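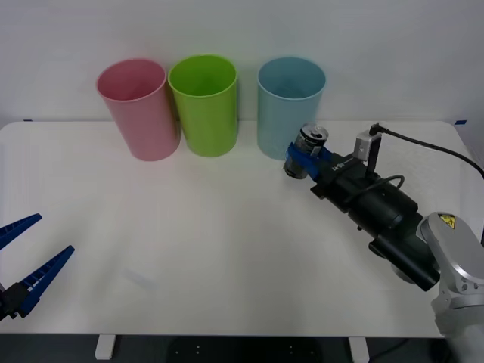

*Pink bin, green bin, and one more along the back of the table.*

# Kinnear 2 (storage and sorting mod for Tullitz)

Feb 19, 2020

I've been playing Tullitz with Kinnear for most of February now and I am completely smitten. If you've got a town of any size you already know the problem: your haulers pick up a plank, wander to the nearest stockpile, find it full of turnips, and then stand there holding the plank until nightfall. Kinnear fixes that. It also adds some of the nicest looking sheds and storehouses I've seen for the game, so even if your haulers are angels you might want it for the buildings.

The mod is by Lovo, who also did the covered bridges everybody was using last winter. Same style here — chunky timbers, slightly wonky roofs, colours that sit properly next to the base game stuff. You can recolour the doors and shutters too, and the recolour menu has a proper slider instead of that awful row of swatches.

## What you get

There are 12 storage buildings in the pack. The small ones are basically a lean-to with a shelf in it, and the big ones go all the way up to a granary with a working hoist. Every building has its own sorting panel, where you tick what's allowed in and set a priority from one to nine. Things with a higher priority get filled first, and when they're full the haulers move on to the next without you having to babysit.

You can also link buildings. This is the part I love. Put a little shed beside the bakery, link it to the granary, and it tops itself up with flour whenever it drops below the mark you've set. I linked my whole bakery street that way and the difference was ridiculous! Bread every morning, no queues, and I could finally let the baker's kid go to school instead of lugging sacks.

There's a "leftovers" option on each panel as well. Anything that has no home goes there. Turn it on for one building only, somewhere out of the way, or your haulers will get ideas.

## How I tested it

My main save is on Lesbridge, the river map with the two islands. It's an old town, it has 715 residents, and it was built before I knew what I was doing, so the stockpiles are everywhere and the roads are worse. I made a backup (please make a backup), dropped Kinnear in, and swapped the stockpiles for sheds one district at a time.

The whole changeover took me nine hours, spread over a few evenings. That sounds like a lot, but I spent a good chunk of it fiddling with shutter colours and moving the fish market so it would face the water. If you're starting a fresh town you'd have none of that to do. I started one on the default valley map too, and having the lean-tos from the first spring makes the early game so much gentler.

Corina Enache posted her mining town on the forum with the granaries lined up along the cliff and I stole that layout outright. It works beautifully. Thanks Corina!

## Performance

No drama on my machine, which is a middling laptop a few years old. Lesbridge used to hitch every time the harvest came in and all the haulers woke up at once. It still hitches, but less. Traian Bratu has been saying in the comments that he gets a long pause when he opens the panel on a linked granary, and I can get that to happen as well if I link a lot of sheds to the same one. Splitting them between two granaries cleared it up for me.

Load times are the same as before, as far as I can tell.

## Things I'd like to see changed

The panel text is tiny. There's a scale setting for the base game menus but Kinnear ignores it, so I end up leaning into the screen like my nan reading a bus timetable. Ecaterina Dumitrescu made a larger font patch and it helps, though it pushes the last row of ticks off the bottom of the window and you have to scroll for it.

Copying settings from one shed to another only works within a building type. I'd love to copy my lean-to setup onto a storehouse and just have it skip whatever doesn't apply.

The hoist sound on the big granary is lovely for the first ten minutes. After that you'll be looking for the volume, and it's under "ambient," not "buildings," where I looked first.

Also the snow doesn't settle on the storehouse roof. It settles on all the others, so your winter street has one bare roof in the middle of it. Tiny thing! But once I'd spotted it I couldn't stop seeing it.

## Compatibility

Works fine with the covered bridges, obviously, and with both of the road packs I use. It does not get along with Marius Zamfir's market overhaul. Both mods want to tell the haulers what to do, and you get people walking in circles outside the market hall with a cheese. Marius says he's happy to look at it when he's done with his festival update, so keep an eye on his page.

Load Kinnear after anything that touches jobs. If your haulers all go idle the moment you load in, check the order before you do anything else. Hadiza Fashola has a good pinned comment on the mod page with her full load order in it, and I copied that nearly line for line.

If you're coming from the first version, empty the old sheds and demolish them before you update. Version 2 doesn't read the old panels, and whatever was inside goes with them. I lost a winter's worth of firewood on a test save finding that out, and my poor villagers burned the furniture.

## Would I keep it?

Yes, it's staying in, and I've already started planning a second harbour on the north island so I can use the long storehouse again. The buildings alone would've earned it a spot, and the linking makes big towns fun for me again after months of dreading autumn — I'd got to the point of abandoning saves once they passed a few hundred people.

Next up I want to try it on a desert map and see if the clay recolours hold up in that yellow light. If anyone has screenshots of a desert granary please send them my way, I'm after roof ideas!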